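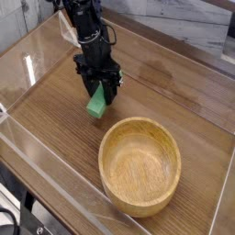 Manikandan Kulkarni wrote in after my last column to say that tidy people are simply lazy people who plan ahead, and that I should stop defending the junk bowl by the front door. He has a tray, he says. It has sections.

I've thought about the tray a lot, mostly while looking for my keys. My trouble with sections is that they ask me to make a decision at 6 in the evening, with a bag on each arm and one shoe off. Is a parking stub paper or car? Does a button go with the coins? A bowl doesn't care. You let go of the thing and walk away, and whatever it is stays there until October.

The storage business would like me to feel worse about this. I was in Sukurlow last month, buying a light bulb, and I passed an entire aisle of boxes meant to hold other boxes. The fanciest was called the Grunduvex and cost 104 dollars. It came with 15 dividers and a booklet. I have owned cars with thinner booklets.

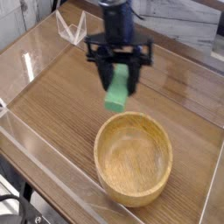

And people do buy these things. My sister bought one, filled it over a long weekend, and now calls me to ask where I think she might have put her passport. She used to know. It was in the heap on the fridge, under the takeout menus, where it had lived happily for five years.

A heap has a kind of order, if you're the one who made it. The new stuff is on top and the old stuff is on the bottom, like a riverbed. I can find last week's mail by depth. Try that with dividers.

I'll grant Kulkarni one point. When guests come over, a tray looks like you meant it, and my bowl looks like I was robbed by someone who changed his mind. I can live with that - most of my guests put their own keys in it anyway.

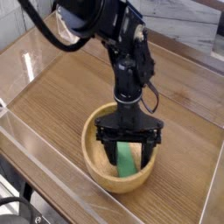 Letters: more on the tray question

Send yours by the end of the month, and keep it short. I have nowhere to file the long ones.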